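April 13, 2020

Bank holiday Monday, not that you'd know it. Slept till nearly ten and then lay there listening to the woman over the road do her star jumps on the patio. I've decided I quite like her.

The sourdough is alive! I'd given up on it by Friday (it smelt of nail varnish and had a grey puddle on top) but Nermina told me over the phone to tip most of it away and feed it rye, so I did, and this morning it had climbed out of the jar and halfway down the fridge door. 400 grams of flour a day it seems to want, which would be fine if there were any flour in Wevham. Karim says the corner shop had a delivery on Thursday and it went in the time it took him to find his wallet. I may have to be nice to Driss, who bought a sack of the stuff in March and has been very smug about it since.

Walked the long way round by the canal before lunch, two herons and hardly a soul. Mum rang when I was on the bridge and wanted to know if I was eating. I said I was eating nothing but bread, Mum, and she went quiet and then asked for the recipe.
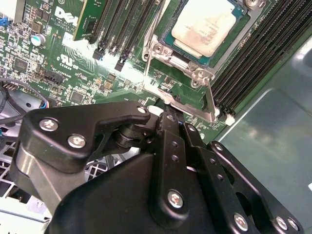
Baked at four. It spread a bit – well, it spread a lot, more of a discus than a loaf – but the crust crackled when it came out and I stood over it in my oven gloves feeling like a genius. Ate three slices with too much butter. Must ask Nermina how long to leave it overnight, and must ring Anathi back, I keep forgetting and her birthday's in May.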